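Hard rubbish rules change for hoses and ducting

Households in Betberg will be able to leave flexible hoses and ducting at the Nenier transfer station at no charge from July, after a trial collected 691 pieces.

The items had been going to landfill with general waste. Station supervisor Lucinda Delacroix said long ribbed lengths were the worst of it - they wrap around the sorting rollers and the line has to be stopped while staff cut them free.

"We had 10 stoppages in one month," she said. "Coil it, tie it and bring it to the side gate."

Residents are asked to remove metal clamps and shake out any lint or dirt first. Pieces that have carried fuel or chemicals won't be accepted.

Ezekiel Pettigrew, of Verkivow, said he had kept old hose in his garage for years for want of somewhere to take it.

The side gate opens at 10 am. Trade loads will still be charged at the usual rate. 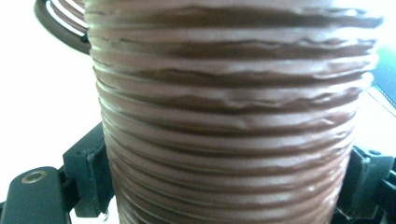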